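Aus dem Haushalt, Nr. 9

Muss das Bett wirklich jeden Tag gemacht werden?

Auf den letzten Rundbrief kamen mehr Zuschriften als sonst, und die meisten drehten sich um einen Nebensatz. Ich hatte geschrieben, dass ich mein Bett morgens mache. Daraufhin wollten etliche von Ihnen wissen, ob ich jetzt auch unter die Leute gegangen sei, die um fünf Uhr aufstehen und Zitronenwasser trinken. Bin ich nicht. Aber die Frage hat mich beschäftigt, weil ich selbst nicht recht sagen kann, was das Bettenmachen eigentlich bringen soll.

Die Ratgeber wissen es natürlich genau. Im Programm von Gullero, das mir eine Leserin weitergeleitet hat, steht das gemachte Bett an erster Stelle eines Morgens in 9 Schritten, und danach soll man konzentrierter, ausgeglichener und irgendwie auch wohlhabender sein. Belegt wird davon nichts. Wer schon einmal ein Bett gemacht hat und anschließend schlecht gelaunt zur Arbeit gefahren ist, darf sich seine eigenen Gedanken machen.

Es gibt ja auch die Gegenseite. Gwenllian Morris, mit der ich mir früher eine Wohnung geteilt habe, lässt ihre Decke bis mittags zurückgeschlagen liegen, damit die Matratze auslüftet. Sie hält das für gesünder. Mag sein. Mir fällt nur auf, dass beide Lager ihre Bequemlichkeit oder ihren Ordnungssinn gern als Wissenschaft ausgeben. Man kann lüften und danach das Laken glatt ziehen, das schließt sich nicht aus und dauert zusammen keine zwei Minuten.

Dann das Zubehör. Von Ziser gibt es eine Klammergarnitur, vier Stück, die das Spannbettlaken unter der Matratze festhalten soll. Ich habe sie seit November im Einsatz gehabt und vor ein paar Wochen wieder abgenommen. Zwei Ecken hielten tadellos, die dritte sprang in jeder zweiten Nacht auf, und an die vierte kam ich nur heran, wenn ich das Bett von der Wand zog. Genau da liegt nämlich das Problem, über das die Hersteller ungern reden: Die wenigsten Betten stehen frei im Raum. Sie stehen an der Wand, das Laken wird auf dieser Seite einmal hineingestopft und dann wochenlang nicht mehr angesehen.

Noch weniger halte ich von den Bügelsprays. Niazi verspricht ein »Laken wie im Hotel« ohne Bügeleisen. Nach dem Einsprühen hatte ich ein Laken mit Falten, das nach Flieder roch. Ein Baumwolllaken, auf dem jemand geschlafen hat, wirft Falten, und nach meinem Dafürhalten darf es das auch.

Was einem Schlafzimmer nach meiner Erfahrung viel mehr zusetzt als ein knittriges Laken, sind die Sachen, die nicht hineingehören. Der Karton, der nur kurz abgestellt wurde. Das Bett ist die größte freie Fläche der Wohnung, und so wird es auch behandelt. Abends wandert dann alles auf den Boden und am nächsten Morgen wieder hinauf. Prys Cadwaladr nennt das in seinem Kursheft den »Kreisverkehr« — sein einziger Begriff, den ich übernommen habe, der Rest des Heftes war mir zu fromm.

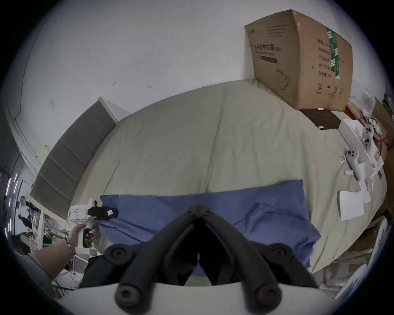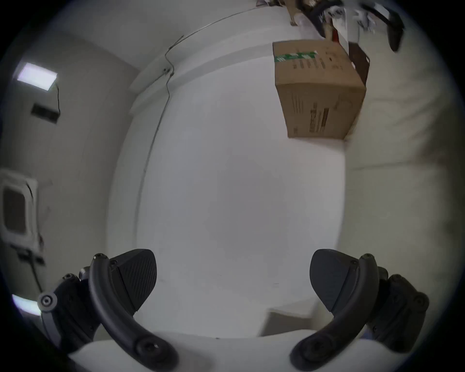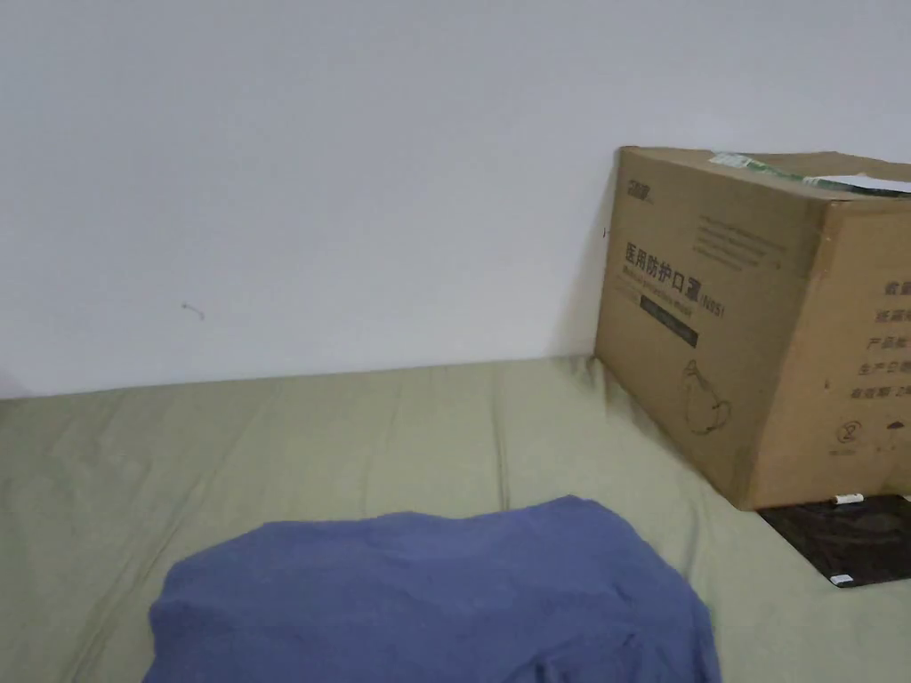 Blassgrünes Laken, etwas Blaues darauf und der Karton hinten an der Wand, im ersten und im dritten Bild.

Meine Reihenfolge ist deshalb eine andere als die von Gullero. Zuerst kommt herunter, was kein Bettzeug ist. Kartons zuletzt zu nehmen, wie es oft empfohlen wird, leuchtet mir nicht ein, denn sie stehen ausgerechnet auf dem Stück Laken, das man glatt ziehen will. Danach das Kissen kurz aufschütteln und zur Seite legen, das Laken von der Mitte nach außen streichen, Kissen wieder hin. Fertig. Tagesdecken besitze ich keine und vermisse sie auch nicht.

Bleibt die Frage, wohin mit den Kartons. Oben aufs Regal, heißt es immer, und das stimmt so lange, bis dort oben kein Platz mehr ist und man auf einen Stuhl steigen muss, um nachzusehen, was man überhaupt aufhebt. Kilus verkauft dafür inzwischen Etiketten mit einer App, in der sich bis zu 1.000 Kisten verwalten lassen. Wer so viele Kisten hat, dem helfen vermutlich auch Etiketten nicht mehr. Ein dicker Filzstift auf der Schmalseite tut es, und zwar auf der Seite, die nach vorn zeigt. Ich schreibe das so ausdrücklich, weil ich es jahrelang falsch gemacht habe.

Schreiben Sie mir gern, ob Sie zu den Lüftern oder zu den Glattziehern gehören, und wenn jemand mit den Klammern von Ziser bessere Erfahrungen gemacht hat, lese ich auch das. Im nächsten Rundbrief geht es um Kopfkissen und um die Behauptung, man müsse sie alle zwei Jahre wegwerfen. Meines ist deutlich älter.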